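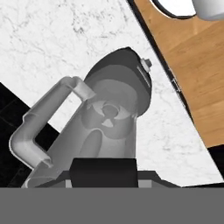

Sharada Achari wrote to ask why I keep going on about scale when I could buy a softener and be done with it. I did buy a softener, in February, and I've been meaning to write it up.

For anyone who came in after the earlier posts, we moved to Brorkum two years ago from a place with soft water, where I never gave it a thought. The water here comes out of limestone. The test strip I bought the first month went to the darkest square on the card, so I sent a sample to a lab, and it came back at 350 parts per million. On most charts anything over 180 is called very hard.

It tastes fine. I want to say that first, since people tend to assume hard water is bad water. I drink it straight from the tap and like it better than what we had before. The trouble is what it does when you heat it. The calcium comes out and sticks to whatever is doing the heating. In our house that means the kettle, the coffee maker, the dishwasher, the shower head and the water heater, and the water heater is the only one that costs real money.

For the first year I handled it with vinegar and citric acid. I still think citric acid is the better of the two. It doesn't smell, it's cheap if you buy the big bag, and two tablespoons in a full kettle will clear a month of buildup in half an hour. Boil it, let it sit, pour it out, rinse twice. For the shower head I tie a sandwich bag of the same mix around it overnight with a rubber band. The dishwasher gets a cup of it on an empty hot cycle.

None of that helps the water heater. Ours started to make a popping noise the first winter, mostly around 6 a.m. when the showers were running. I drained it from the bottom valve and got a bucket of white grit. I did that again in the fall and the valve clogged and then wouldn't close all the way, and I had to call someone. Chacko, the plumbing outfit out past the grain elevator, replaced the valve for $58 plus the visit. The man who came was Zoltán Jakab. He told me the lower element was caked and that I'd be seeing him again if I didn't put something ahead of the tank.

So, the softener. I looked at three kinds.

**Magnetic clip-on things.** I read what I could find and couldn't convince myself they do anything. Skipped.

**Salt-free conditioners.** These don't take the calcium out, they are supposed to keep it from sticking. Sohail Shaikh has one two streets over and says his faucets wipe clean more easily, but his kettle still gets a crust. The cartridges have to be replaced and they aren't cheap.

**Ordinary salt softener.** Old technology, takes up floor space, needs a bag of salt now and then. It does remove the hardness.

I went with the last one, a Cisska, the smaller of the two they make. It was $471 at the hardware store. I saw it later for $452 online, which annoyed me until I added the shipping. I put it in myself over a weekend. The work was mostly cutting into the main line after the shutoff and running a drain hose to the laundry standpipe. If you've never soldered, use push-fit connectors. I did, and they've held.

A few things I'd do differently:

- I ran it to the whole house at first, including the kitchen cold tap. Softened water tastes flat to me and slightly slick. I went back a week later and added a tee so the kitchen cold line skips the softener. Outside spigots skip it too.
- I set the hardness number too low. The manual wants grains per gallon and my lab report was in parts per million. You divide by 17.1, so 350 is between 20 and 21. I had typed in 12 from a page I'd misread.
- I bought rock salt because it was on sale at Corker. It leaves mud in the bottom of the tank. Pellets cost a little more and I haven't had to clean anything out.

Since then the popping has gotten much quieter, though it hasn't stopped. I assume the old scale is still in there. We use less than half the laundry detergent we did, and it took me several loads to believe it. Soap is strange at first. You feel like you can't rinse it off your hands, and you get used to that in a few weeks.

Because the kitchen cold line is still hard, I haven't gotten out of descaling the kettle. That was the trade and I'd make it again. I do it on the first of the month, same as the furnace filter.

Aishwarya Pai asked in the comments last time about sodium. The amount added depends on your hardness, and if you're on a restricted diet you should ask your doctor before you drink it. We don't, for the most part, with the kitchen tap bypassed.

Next job is the anode rod in the water heater. I have the socket for it and I'm waiting on a longer breaker bar.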